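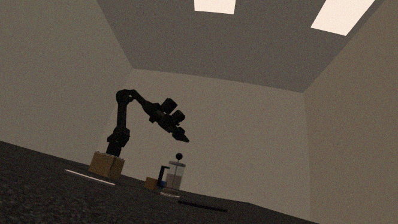

4. Sending a comment on a planning application

This section explains how a resident, a parish council or a local group can send a comment through Allia, the public comment portal of the Drallgate planning office. It is valid for version 2 of the portal, in use from March 2023. If you only want to read the documents of an application, please go back to Section 3.

Before you start

You will need:
- the application number, which is printed on the yellow site notice and in the letter to neighbors
- your full name and postal address
- an email address that you can open during the process
- your comment, prepared in a separate file if it is long

Note: You do not need to live in Drallgate to send a comment. Persons who use a footpath, a towpath or a road near the site may also write.

4.1 Find the application

1. Open Allia and select Applications.
2. Type the application number in the search box. Do not type spaces.
3. Check that the address in the result is the correct one. Some sites have two applications open at the same time, for example one for the houses and one for the access road.
4. Select Comment. If the button is gray, the comment period is closed. In this case see 4.5.

4.2 Write the comment

1. Choose Object, Support or Neutral. You can change this until you send.
2. Choose one or more subjects from the list, such as traffic, trees and wildlife, flooding, or walking and cycling routes.
3. Write or paste your text in the large box. The limit is 2,000 characters, with spaces included. A counter under the box shows how many are left.
4. If your text is longer, attach it as a PDF and write a short summary in the box.

Caution: The portal closes your session after 20 minutes without activity, and text which is not saved will be lost. Select Save draft from time to time. Typing in the box does not count as activity -- only pressing a button does.

4.3 Add files

1. Select Add file and choose the document, map or photo from your computer.
2. Give each file a title that other people will understand. "Flood on Mill Lane, February" is better than "scan0004".
3. Wait for the green mark before you add the next file.

Caution: Your comment and your files will be public. The office hides your email address, your telephone number and your signature in the comment form, but it does not edit your attached files. Remove private details from them before you send.

4.4 Send and confirm

1. Select Preview and read the full comment one time more.
2. Select Send. A message goes to your email address.
3. Open the message and select the link in it. Until you do this, the comment is not registered.
4. Keep the receipt number. You will need it if you want to correct or withdraw the comment.

Note: The comment appears on the public page after a check by the office. On busy applications this can take several days. Please do not send it again, as double comments are joined and counted as one.

4.5 If the comment period is closed

Late comments can be sent on paper to the planning office, with the application number on the first page. The office may accept them until the decision is made, but it has no duty to do so.

4.6 Comments from groups

A group must send its comment from a group account (see Section 6). Members can still send their own comments separately. A petition is one comment, with the list of signatures attached as a single file.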